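About Orach

Orach is a small company for sorting and packing. We take mixed things which other people have no time to sort, and we give them back in order, in boxes, with a list. We started with one table in the back of a stationery shop. Today we have 14 people and our own rooms on the second floor, over the bicycle repair.

The company was founded by Suha Bataineh and Kalevi Vainio. Suha worked before in a hospital store, and Kalevi was for many years responsible for lost property at a ferry terminal. They met at an evening course in bookkeeping, which Kalevi did not finish. Suha did the accounts for the first years, and she still checks every invoice herself.

What we do

Most of our customers are schools, small offices and families who must empty a house. They bring us drawers, bags, cartons, sometimes a whole cupboard. We open everything on the table and we sort it by kind, and after this by condition. What is good goes to a box with a label. What we are not sure about stays on the table until the customer has answered us. We do not throw away anything without a written yes.

In a normal month we handle roughly 3,600 pieces. October is always heavier, as the schools have then finished counting their rooms.

Small electrical things are a separate part of the work. Cables, chargers and telephones arrive very often in one knot, and they need patience. Raed Hourani takes care of this part. He has written our own short guide for it, called Trulo, and every new colleague reads it in the first week.
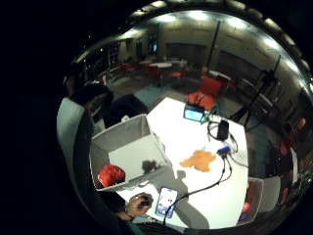 At the white table: one open box on the top, another beyond the table's right edge, cables and small devices still outside.

How we work

Every job has one person who is responsible from the first bag to the last label. You will get the name and the direct telephone number of this person. If the person is ill, Ghada Farah takes over, and she will call you the same day.

We use plain boxes without a lid during the sorting. The lid comes only when the list is signed. Heavy things go at the bottom, and we put soft material between the parts that can be scratched. The list is made by hand first and typed later; we tried to do it directly on the computer, but there were more mistakes.

A usual order is ready in 24 working hours. For a complete household we need longer and we will tell you this before we begin.

Our people

Suha Bataineh, management and accounts
Kalevi Vainio, management and customer visits
Ghada Farah, planning
Raed Hourani, cables and small devices
Hussam Haddad, transport and storage

Visit us

You are welcome to come and see the rooms before you give us your things. Please ring at the side door, the front door belongs to the bicycle repair. We are here from eight in the morning until four in the afternoon. Hussam can help you to carry from the car if you call before you arrive.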